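Two weeks with the Norkard hand grippers

Quick one tonight, it's late and I have 13 tabs open. A few of you asked what I thought of the Norkard pair kit - the two hand-held grippers you use to record demos by hand, no arm needed. Short version: I like it. Longer version below, typos and all.

Jasper Brouwer lent me the set in March. Had it on the table most evenings. Setup is quick if you've done tracking before, miserable if you haven't. The manual is a folded sheet. Liesbeth Baert at Ganov sent me her own notes, which were a lot better, thanks Liesbeth.

What I recorded: small stuff. Pick up a soft round white thing, bring it to a little oval container, let go. Over and over. 207 takes in the end, 165 of them I'd keep. Most of the bad ones were me being impatient with the trigger.
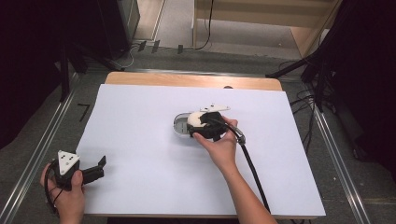
The good

Grip feel. You squeeze, the fingers close, and you can sense how much you're squashing the thing. I expected to crush everything on day one. Didn't.

Markers on top stay put. White plates, black dots, easy for the tracking to find as long as you don't roll your wrist too far. I rolled my wrist too far alot. The software tells you which take went wrong, so you can bin it right away.

Also they're matched. I had the old Condov pair last year and the left always felt stiffer than the right. No such problem with these.

The less good

Cables. There's one off each gripper and they are always somewhere you don't want them. The right one kept dragging over the work surface, and I ended up doing a sort of elbow-out pose to keep it clear. My shoulder has opinions about that. Toon Michiels swears by clipping it to your sleeve - tried it, forgot, stood up, nearly took the gripper with me.

Weight is okay for ten minutes. After half an hour the idle hand gets tired first, wich I did not see coming. I park the left one low at the corner and let it sit there till it's needed.

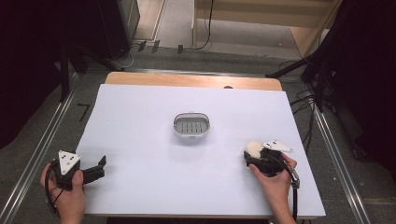

Left hand waiting, right hand with the soft one, container in the middle.

Price

402 for the pair from Van den Broek, cables included, plates included, case extra. The case should not be extra. Sanne De Smet got hers without and uses a shoebox, so there's that.

Would I buy it? Yes, probably the next batch. Jasper wants his back on friday-ish anyway, and I still need to try it with two hands on one object. Will post the takes once I've renamed the files.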